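Last edited 16 Sep 2025 by Kyung-hwa Ham. Neville Ashworth did most of the first half, so ask him about anything with a session name starting in `gil_`.

# Catov Sweep

Hand-held gripper demonstrations of tabletop cleanup, for training robot arms to deal with light, messy stuff: paper scraps, crumbs, specks, bits that stick to everything. There are 1853 demonstrations in this release, all recorded by people holding the gripper tool and doing the job themselves. No arm was involved in the recording, and we love how natural the motions came out because of it!

We started this because most of the cleanup data we'd been training on had nice solid objects in it. Blocks, mugs, a banana. A heap of shredded white scraps doesn't behave like a mug at all. It slides, it splits in two, half of it follows you and the other half stays put.

## What's in a demo

Each demo is one person, one table setup and one continuous recording. People were told the goal ("get the surface clear") and were free to choose how to get there: pinch, push, drag, or go and grab something to help. Some of them found approaches we had never thought of, and those are still our favorite files in the whole set.

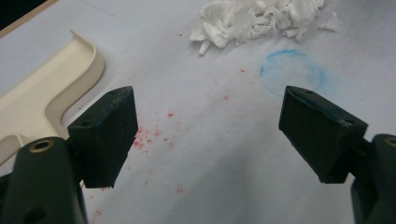
We kept the failures. If a scrap fell out of the fingers or somebody pushed a pile the wrong way and had to come back for it, the recovery is in the file. Recoveries were over 40 percent of what our first policy got wrong, so please don't filter them out before you've tried training with them in.

## Layout

```
catov_sweep/
 sessions/
 gil_001/
 demo_000/
 wrist.mp4
 pose.csv
 width.csv
 notes.txt
 splits/
 train.txt
 val.txt
 tools/
 misau_check.py
```

- `wrist.mp4`: video from the camera on the tool, 60 fps
- `pose.csv`: position and rotation of the tool, one row per video frame
- `width.csv`: finger opening in millimeters, same row count as `pose.csv`
- `notes.txt`: whatever the person wanted to say afterward. Often blank, sometimes great.

Run `misau_check.py` on your download before anything else. It compares row counts, looks for gaps in the pose track, and prints the bad demos by name.

## Materials and surfaces

Light scraps on a light surface show up a lot. This is hard on segmentation models and we'd like to see what people do with it. Small red specks appear as well, and we treat those as their own class (`speck`) in the session metadata. Marks drawn on the surface are not debris and don't count against a clean result.

Larger cream-colored plastic parts also turn up in the workspace. They come in and out of view, they get very close to the camera, and they can cover a good part of the image. 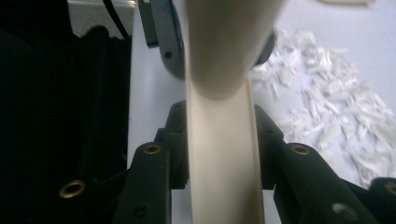 *Cream plastic strip between the fingers, with shredded scraps to the right.*

Close views like this are rough on pose tracking, so expect more jitter in them. The `pose_quality` column goes from 0 to 5, and we train on 3 and up. Neville uses everything and says it makes no difference to him. We haven't settled that one.

## Finger colors

Don't assume one finger color across the set. If your pipeline masks the fingers by color, switch to a shape mask or draw one by hand per session. Kyung-hwa lost a good chunk of January to this.

## Loading

```python
from catov import Sweep

ds = Sweep("catov_sweep", split="train")
demo = ds[0]
demo.video, demo.pose, demo.width
```

Video is decoded only when you ask for it, so looping over poses is quick even on a laptop.

## Known problems

- Width readings drift a little in long demos. Subtract the value at full close if you need them exact.
- A handful of `notes.txt` files have odd line endings.
- Lighting is uneven on purpose in some sessions and by accident in others. We didn't label which.
- Session names aren't in recording order. Use the timestamps.

## Adding your own

Yes please! Record with any hand-held gripper that gives you video, pose and width, put it in the layout above, and run the checker. Open a pull request with one small session first so we can look at it together before you upload the rest. Bags of packing material, pencil shavings, rice, glitter if you're brave: all welcome.

## License and credit

Data is CC BY 4.0, code is MIT. Please credit it as "Catov Sweep, Imidley Lab" and link to this page.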